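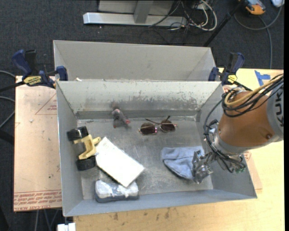
**Opening (slow down, let people find their seats)**

Thank you all for coming out, and thank you to the Umham library for the warm room, because I've spent most of October sitting in a cold one waiting on owls! Tonight is about photographing barn owls at dusk, and I promise to get to the lenses eventually.

- Start with the Flirwood story: 20 evenings in the blind, about 3,000 frames, and I kept very few
- Talk through shutter speed. I like 1/700 or so if the light holds, and at Habte it never does
- Ask who has tried shooting from a car (usually lots of hands, let them chat a bit)

**Pindetti marsh**

Frame 721 is the one with the vole. Leave it up, drink some water. Mention staying on the path, and keeping well back from the nest boxes in spring.

Questions, then coffee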